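Home
Our benches
Safety
Courses
Contact

Search this site
Enter keywords
Go

About Plakerau

Plakerau is a small test workshop. We buy, borrow and build low-cost robot arms, run them for a long time on dull jobs, and write down what breaks. We don't sell arms. We don't take a cut from anyone who does. Our money comes from short courses and from repair work for schools and colleges, and it would be a good deal easier to earn if we said nicer things about the kit.

We began because we kept reading that cheap servo arms were "ready for the classroom" or "safe by design", and couldn't find anyone who would say what had been tested. Safe for whom, and for how many hours? A small arm won't take your hand off. It will pinch a finger, throw a screwdriver, cook a motor and pull its own wiring out, and most of the leaflets we're sent leave all four out.

What went wrong in June

People who find this page have usually heard about the June fault, so it may as well be told properly.

We had a pair of arms sharing one board on what we call the Sandoval bench. They were running Plitum, the control program we wrote ourselves. The job was a slow hand-over drill, with both tips coming together near the middle, stopping, and backing off again. It had run for 14 days with nothing in the log worth reading. We had started to trust it, and that was our first mistake.

Shortly after 4 in the afternoon a shoulder servo on one arm stopped reporting its position. Plitum didn't treat silence as a fault. It kept the last number it had been given and carried on as though the joint were still there. The arm drove into its partner, the partner's controller pushed back to hold its place, and the two of them leaned on each other for 40 seconds until somebody smelt hot plastic and pulled the plug.

Nobody was hurt. One servo was ruined, one printed link cracked along its row of holes, and a cable had been dragged hard enough to loosen its plug. We think the plug was loose before the crash and was the cause of the lost readings. We can't prove it, as the crash would have loosened it anyway.

The stop button was the worse part. It worked, in the sense that it told Plitum to stop. Plitum then told the motors to hold where they were, so two arms that were already jammed together went on pushing. We had a red button on the wall and a safety page on this site, and neither had ever been tried with the arms in contact. A supplier who did that would have had a very rude write-up from us.

What we changed

The button now cuts motor power directly, with no software in between. That has its own cost: an arm with no power drops. We would still take a dropped arm over a pushing one, but we don't call it a safe state and we wish other people would stop calling it that too.

Plitum stops if any joint goes quiet, even briefly. This makes it a nuisance. In the first month it halted 27 times, and most of those were for nothing we could find. Several visitors have suggested loosening the limit. We haven't.

Cables get looked at by a person before every run, with the power off. A loop must have enough slack for the full reach of the arm, and must not be able to catch on the other arm as it passes. We tried tying them down tightly and the plugs worked loose sooner, so we went back to wide loops.

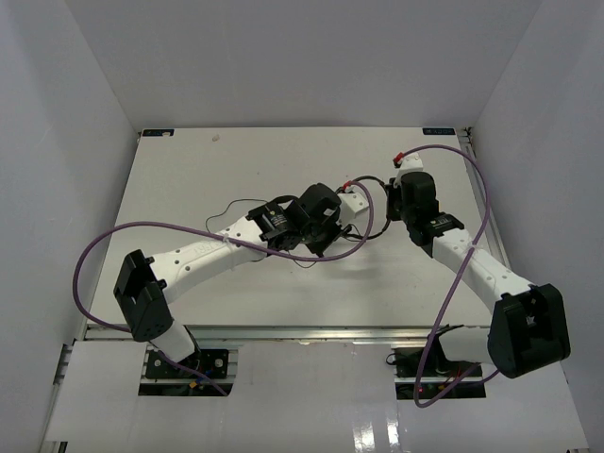 Loops have a drawback of their own, in that they wander. A cable that hung clear in the morning can be lying across a joint by the afternoon, and no sensor we own will notice. So the check stays with a person, and people get bored. We have no clever answer to that.

We also ran the hand-over drill for 2,000 cycles after the repair without another collision. Please don't read much into it. The old set-up had a clean log as well, right up to the day it didn't.

Working with us

Oditz, our evening course, covers wiring, stop circuits and fault finding on small arms. You will be asked to break something on purpose and explain what the software thought was happening. If you want a day of robots waving, there are cheaper places to go.

We will test your arm if you lend it to us, and we publish whatever we find. You may see the write-up before it goes out and correct the facts. You can't change the opinion.

Comments

gluepot: We had the same thing with "stop" meaning "hold". Ours was a gripper and it took a screwdriver to get it open. Does cutting the power lose your joint positions as well?

Plakerau: On some servos, yes. We re-home by hand every time and don't trust the saved numbers.

northbench: 27 false stops in a month would get the thing switched off where I work.

Plakerau: We only said we couldn't find a reason for most of them.

tessel_8: Is there a write-up of the plug fault? We use long loops too and I'd like to see where yours let go.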